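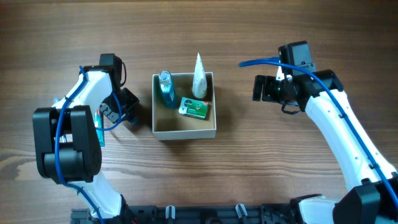 小さいものは、先に四角い箱へ

こんにちは、Collow通信です。2018年6月号は梅雨どきの片づけ特集ということで、私の担当は「細々したもの」になりました。洋服は前の号でやったし、本は別の人が書くし、残っていたのがボトルとかチューブとか小箱とか、棚の隅でいつのまにか倒れている面々です。でも私、この手の片づけがいちばん好きなんですよ!

青いボトルと白いチューブと緑の小箱。三つとも、形がまるで違いますよね。片づけの本を読むと「同じ形のものをそろえて」とよく書いてあるんですが、うちの棚に同じ形のものなんてそうそうありません。丸いの、平べったいの、先がとがったの。それを一つの箱に入れようとするから面白いし、たまに腹も立つわけです。

で、いまのところ落ち着いているのが、ふたのない四角い箱に、背の高いものから奥へ入れていくやり方です。青いボトルは左の奥、その右隣にチューブ。手前は急いで埋めません。箱の手前が空いていると、つい何か足したくなるんですけど、ここはぐっと我慢です(私は3月に我慢できず、輪ゴムと電池と使いかけの付箋を入れて、一週間で何の箱だかわからなくしました)。

チューブの向き問題

さて、チューブです。前の号でちらっと「チューブは寝かせるか立てるか迷っています」と書いたら、思いのほかお便りをいただきました。ありがとうございます。読んでみると、キャップを下にして立てる派がかなり多いんですね。中身が出口のほうに集まるので、使いたいときにすぐ出る、と。

私はずっと寝かせる派でした。浅い箱だと、立てたつもりでもすぐ横倒しになるし、そのたびに直すのが面倒で。それが最近は、とがったほうを箱のふちにもたせかけて、太いほうを中に入れる置き方に傾いています。立てるでもなく、寝かせるでもなく、もたれさせる。見た目はちょっとだらしないです。でも端をつまめばすっと取れるし、隣のボトルを動かさなくていいのが気に入っています。

見た目をきっちりそろえたい方には向きません。ふちから飛び出したものがあると落ち着かない、という気持ちもよくわかります。その場合は深い箱に替えるのが早いと思います。ただ、深い箱は深い箱で、小さいものが底に沈んで見えなくなるんですよね……。うちにも一つ、底に何がいるのか確かめていない箱があります。

小箱は寝かせて、面を上に

緑の小箱のほうは、もう迷いなく底に寝かせます。立てたほうが場所をとらないのは知っているんですが、上からのぞいたときに広い面が見えているほうが、私には断然わかりやすいんです。丸いマークがあるものなら、文字を読まなくてもマークの色で「ああ、あれだ」となります。朝の寝ぼけた目で小さい字を読むのは、もう無理です。

少しくらい斜めになっていても直しません。前は定規で測ったみたいに並べていたんですが、一度使えばどうせ曲がりますから。まっすぐに戻すのは、箱を拭く日だけと決めました。

紙箱を捨てて中身だけしまうか、箱ごとしまうか、という質問もありました。私は箱ごと派です。説明書きが外側にしかない品物がけっこうあって、捨てたあとに使い方を忘れ、お店に電話したことが2回あります。中身が減って振るとカラカラいうようになったら、そのとき小さい袋に移しています。

箱は買わなくてもいいけれど

空き箱で十分、というのが私の基本です。お菓子の箱でも、靴の箱を切ったのでも。ただ、内側が無地のものをおすすめします。柄がにぎやかだと、小さいものがまぎれるんですよ。花柄の箱に花柄のパッケージを入れて、目の前にあるのに探し回ったのは私です。内側が茶系の無地だと、青も白も緑もちゃんと浮いて見えます。

買うなら、Bavikの四角い整理箱が369円で手に入ります。角に丸みが少なくて、隅までちゃんと使えるのがいいところ。小さいサイズは99円なので、試しに一つという方はそちらからどうぞ。木の色に合わせたい方にはHosaのシリーズもあって、値段は少し上がりますが、重ねたときのおさまりがきれいです。通販の送料は3,000円以上で無料になります。といっても、送料のために箱ばかり増やすと、今度は箱をしまう場所が要ります。私はやりました。いま、空の箱の中に空の箱が入っています。

実際に詰めるときは

まず、テーブルの上を広くあけてください。床でやると腰にきますし、小さいものが家具の下に転がっていきます。うちは茶色い木の天板の上でやるのが習慣で、食事の片づけが済んだらそのまま箱を出してきます。

出したものを全部並べてから始める人もいますが、私はそれをやると途中で疲れて、並べたまま寝てしまうほうなので、一箱に三つ入れたらいったん休憩です。お茶を飲んで戻ってくると、さっきは捨てられなかったものが急にどうでもよくなっていたりします。

ボトルは、入れる前にキャップを締め直すこと。傾けて置くつもりならなおさらです。チューブの口もさっと拭いておくと、あとで箱の底がべたつきません。それからラベルは、できれば上か手前に向けてください。うちでは裏返しに入れた人が次に探す人になる、という決まりなんですが、たいてい私です。

入れ終わったら、箱を両手で持って少しだけ揺らします。ごとん、と大きく動くものがあれば場所を替える。かさっと鳴るくらいなら、そのままで大丈夫です。引き出しに入れる方は、飛び出しているものが引っかからないか、閉める前に高さを見てください。チューブの先が引っかかった引き出しは、本当に開きません。

お知らせを少し

Narteyの棚板をお使いの方から、「奥行きが足りなくて箱が手前に出てしまう」というご相談がありました。箱を横向きに置けるかどうか、いま編集部の棚で試しているところなので、次の号でご報告します。

それと、「うちの箱の中身」も引き続き募集中です。きれいに片づいたものでなくてかまいません。途中のもの、失敗したもの、輪ゴムと電池が入ってしまったもの、大歓迎です! お便りはこの通信への返信でそのまま届きます。次の号は、だめになった乾物と空きびんの話になりそうです。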